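Lomis Canister with Bamboo Lid
Kitchen storage > Canisters and jars > Lomis

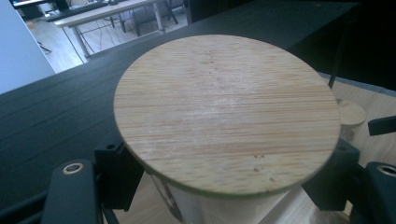 How do I keep the bamboo lid from warping?

Wash it by hand, dry it right away with a towel, and let it stand on its edge for an hour or so before you put it back. Bamboo will forgive one bath. It won't forgive the dishwasher, and it really won't forgive being left face down in a puddle next to the sink while everyone in the house assumes somebody else is doing the dishes.

About the canister

The Lomis is a round white canister with a flat bamboo lid. You put dry food in it and later you take the dry food out. We have sold canisters that tried to do more than this. One of them had an app.

The white is slightly translucent, enough to give you a hint of the level inside on a bright day. It won't tell you whether you're looking at sugar or salt, so please label it. Teresa Jakubowski in our order department did not label hers one December, and the gingerbread was discussed for a long time afterward.

The lid is pale, with a fine straight grain and a few dark specks and small knots. Every lid is different. If you'd like every lid to be the same, we carry plastic ones, and they're cheaper too.

Size

Holds 1123 milliliters to the brim. The box says 1170, a figure that came from Pietrzak, the supplier of our cartons, and includes the space taken up by the lid's seal. We measured again with water and a kitchen scale and prefer our own number. New cartons are coming when the old ones run out, and there are a lot of old ones.

That's enough for a regular bag of rice with room for a scoop, or most of a bag of flour. The leftover flour goes where leftover flour always goes, in the original bag with a clothespin on it.

In the box

1 canister
1 bamboo lid with seal fitted
1 spare seal
1 care card, printed very small

The lid

It pushes on and pulls off. There's no clip, lever, button or dial. The seal is a soft ring on the underside and it keeps out pantry air and most pantry moths. It is not watertight. Don't carry soup in it. A customer wrote to ask about soup, then wrote again from the train.

If the lid feels tight when new, work it on and off a few times. If it's still tight after 3 days, rub a drop of cooking oil around the seal and wipe off the extra. A lid that has become too loose wants a new seal, sold separately in pairs under the name Stimo.

Care

Canister: warm water and dish soap. The top rack of the dishwasher is fine. Leave the scouring pad out of it.

Lid: damp cloth for everyday crumbs. Flour dust and that whitish film bamboo picks up will come off with the same cloth. Once or twice a year, when it starts to look thirsty, rub in a little food-safe mineral oil and leave it overnight. Olive oil goes rancid, and then your coffee smells like an old salad.

Seal: peel it off, rinse it, dry it, push it back on. It only looks like it won't fit.

Not for the microwave, the oven or the freezer.

What customers say

"I bought one for oatmeal. It contains oatmeal. No complaints." Zbigniew Mazurek

"Looks nicer than my old Bisell jars and doesn't roll off the counter. I wish the lid had a knob, my hands are not what they were. Four stars." Urszula Krajewska

Reply from the shop: A version with a knob was tried. It wouldn't stack, and the knobs came off in people's hands. We're sorry about the missing star and we understand it.

"Mine arrived with a knot right in the middle of the lid. At first I was annoyed, now I'd know it anywhere." Þórey Ketilsson

Delivery and returns

Orders placed before noon on Friday leave the same day. Later ones wait for Monday along with the rest of us. You have 14 days to send a canister back, empty please. We mean the word empty in its usual sense. Lentils get into everything.

Lids that crack along the grain in the first year are replaced free. Send a photo of the crack to Sabine Baumgart at the service desk, who has seen over 1,000 of them and can spot a dishwasher from across the room.

Goes with

Lomis scoop, short handle
Lomis chalk labels, sheet
Stimo replacement seals, pair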